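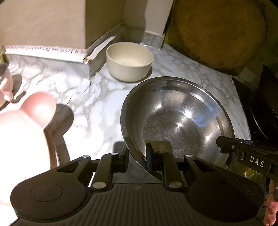
Steel mixing bowl on the marble counter

Gusby (10-inch vinyl)
Lurdes Mendes
Label: Inier
Format: 10-inch record, 33 rpm, printed inner sleeve, lyric sheet, download code
Edition: 1,000 copies
Availability: In stock, ships from May

Hi, it's Lurdes! If you came to any of the shows last winter you already know most of these songs, because I could not stop playing them, even the ones that didn't have endings yet. Gusby is my second record and the first one I've put on vinyl, and I'm so happy with it that I keep taking the sleeve off the shelf just to look at the spine.

There are five songs. I had a lot more than that (ask my poor drummer) but a 10-inch only holds so much music before it starts getting quiet and thin, and I'd much rather have these five good and loud. Three are on side A and two are on side B, and the last one is long. It's the slow one with the choir part. The choir is all me, stacked up over one very late night with a sore throat, and if you listen on headphones you can hear me cough right before the second verse. I left it in.

We recorded at Stinenden, a little studio over a tire shop, so we had to stop every time somebody got their lug nuts done. The raps on "Side Street" and "My Cousin's Car" were both first takes. The singing was very much not first takes! I rap when I'm sure of myself and sing when I'm not, so you can work out for yourself which songs were easy.

The records were pressed by Jitpraphai, who also cut the lacquers, and they were really patient with me. I turned down the first test pressing over a tick in the run-in groove that my manager still says he can't hear. The second one was lovely. It's plain black vinyl. I get asked about colored vinyl all the time and maybe next time, but I wanted this one black.

What comes in the sleeve

The record, in a lined inner sleeve so you don't have to go buy one
A folded lyric sheet in my handwriting (I print, you'll be able to read it)
A download code good for MP3 or WAV, no expiration date

A few things people have been writing in about:

Is it signed? The ones from this page aren't. I sign at the merch table after every show, and you're welcome to bring yours along if you bought it here.

Will it be on streaming? Yes, all of it, a month after the record ships. The instrumentals are only on the download.

Does it need an adapter? No, it has a regular small center hole. Some automatic turntables get confused by 10-inch records and drop the needle in the wrong spot, so if yours is automatic, switch it to manual and put the arm down yourself.

What if it shows up bent? Email the shop with a picture of the record and one of the mailer and we'll send another. Please do it within 10 days of delivery so I can sort it out with the shipping company.

You can order up to 5 copies at a time. Stores that want more should write to Inier directly and ask for the trade price. Shirts and the old tape are on their own pages, and they can go in the same package as the record if you put everything in one order.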